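Skungate Draught Snake, 800 mm, Charcoal

The Skungate is a long cloth tube full of sand, and we have spent three winters trying to make that sound more exciting. It lies along the bottom of your door and stops the cold coming in. Darkerthorpe Home has sold 611 of them, mostly to people in weatherboard houses who had been using a rolled-up towel.

Washable cotton cover, colour-fast to a point. Filled weight is 74 grams short of two kilos, so it stays put unless you own a determined cat.
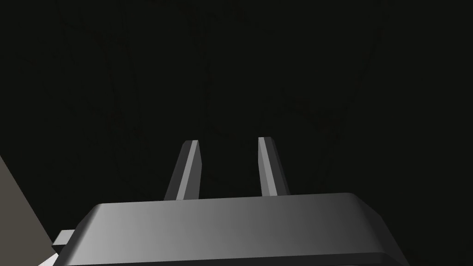
Grey tones, light to charcoal.

The Giraldo liner comes out through the zip. Please take it out before washing. We have met the alternative, and so has our old washing machine.

Need a wider fit? The Sistetura extension adds 200 mm and clips to either end. The matching grey is back in stock in March.

Not suitable for sliding doors, cat flaps or marriages with differing views on the thermostat.

Page updated 2024-01-27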